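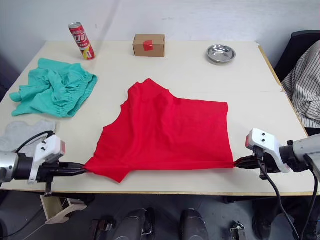

Budget the Hours, Then the Arms

By Margit Borbély
November 27, 2023

Most equipment requests for two-arm work cells are written backwards. The arms come first, with a quote attached, and everything else goes on a line called "integration" or "miscellaneous." I have reviewed these requests at Villside for long enough to have a firm view: the arms are the easiest part of the purchase to price and the least useful part to argue over.

Take garment handling. Cloth has no fixed shape. A shirt that was flat a moment ago has a ridge in it after one pull, and the next grasp has to be chosen from whatever is there. The cost of the cell follows from that fact. It goes into operator time, grippers, cameras, cables and the table, in an order that depends on the site.

The last request I returned came from Tibor Bárány. It asked for two arms with matching grippers and gave the payload, reach and repeatability of each to two decimals. It gave one line to labor. I asked how many hours of supervised folding the group expected to run before March, and the answer was 599. At that level the operator costs more than any difference between the two arm quotes on file. The comparison table in the request took up 7 pages. The labor line had no page of its own.

I would have the form changed so that hours come first. State the task, state the number of hours, and work out from there what will wear. Finger pads wear. Cables that hang free and flex with every reach also wear, and a cell waiting for a cable is as idle as a cell waiting for an arm. Sándor Katona keeps 16 spare cables on the shelf and is regularly asked to justify them. I think the number is correct and should be in the original purchase, under its own heading.

Tables deserve a heading too. Two small tables pushed together are cheap and easy to move, and I have no objection to them. They do leave a seam, and a seam is a place where a hem can catch. Either accept that and write it down as a condition of the work, or pay for a single top. What should be avoided is buying the single top in the second year out of the repair budget, as was done on Nekska.

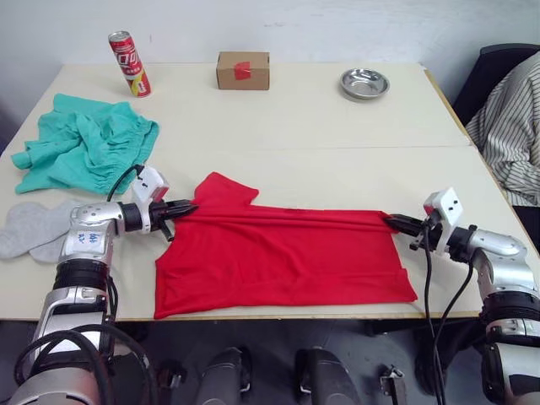 Two-arm shirt handling on a pair of joined tables.

Zoltán Vörös has put the opposing case to me several times. Arms are a capital item, he says, and capital money is easier to get than operating money, so a group should ask for the best arms it can while the window is open. As a description of how budgets behave, this is accurate. As a plan it produces good arms that stand still. Grirkalier bought on that principle and ran out of operator hours in the first quarter.

My proposal is narrow. For every 100 units of currency requested for arms, the form should show the matching sum for hours, wear parts and work surface, each on a separate line. No fixed ratio is needed. A reviewer can then see whether the request describes a working cell or a delivery.

Dorottya Major has a draft of the revised form. It still lists arms on the first page, and I have asked her to move them to the third.

Contact the editor | © 2023 Szekeres | Back to top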